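Grovimness Breathing and Rest Notes – read me first

What is in this collection

Grovimness is a small collection of written notes on breathing practice, sitting quietly and evening rest. It has 200 short text entries. Each entry was written by a person after a home session and describes what they practised, how long they sat, and how they felt afterwards. The entries are in English, although many of the writers speak another language at home.

The collection was prepared in Karside by the Grunix reading circle, which meets on Monday evenings. We began it as a shared notebook for our own members. Later other groups asked if they could read it, so we cleaned the text and put it in order.

How the entries are arranged

All entries are in one plain text file, separated by an empty line. Every entry has a number, a practice name, a length in minutes and the note itself. The practice name is one of these:

slow breathing
counting the breath
alternate nostril breathing
sitting in silence
lying down rest

When the writer mixed two practices, we kept the one that was named first. The length is the one the writer gave, and we did not correct it. The shortest session is 5 minutes and the longest is 40. If the length is missing, the field says "not given". Please do not read this as zero. 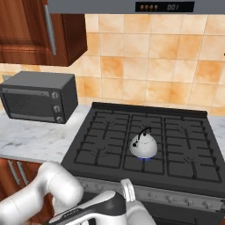 Karside, September

With this edition we changed a few things. The notes from the Yalçınkaya group are now included, in their own English translation. We removed 8 entries which were copied from a book and were not personal notes. The numbers of the removed entries are not used again, so you will find gaps in the numbering – this is correct and your file is not damaged.

Spelling was changed to British spelling in all entries. We left the grammar as it was, except in places where the meaning could not be understood. Words such as pranayama are written without special marks, so that a simple search can find them.

What you may use it for

You may read the notes in a class, print them for a group, or study how people speak about rest and attention. You may also make your own selection, if you keep the entry numbers and mention Grovimness as the source.

Please do not use the notes as medical advice. The writers are ordinary practitioners. Some of them say that their sleep became better or that their headaches went away, but we have not checked these statements and there was no comparison with people who do not practise. Anybody with a heart or lung problem should ask a doctor before trying to hold the breath.

Known weak points

People who enjoyed the practice probably wrote more often than people who gave it up. Morning sessions are few. The entries on lying down rest are longer than the others, and two of them end in the middle of a thought, as the writers left them.

Privacy

Names of persons, streets and workplaces were taken out before the file was shared. If you recognise your own note and wish to have it removed, write to the Grunix circle with the entry number. It will be left out of the next edition.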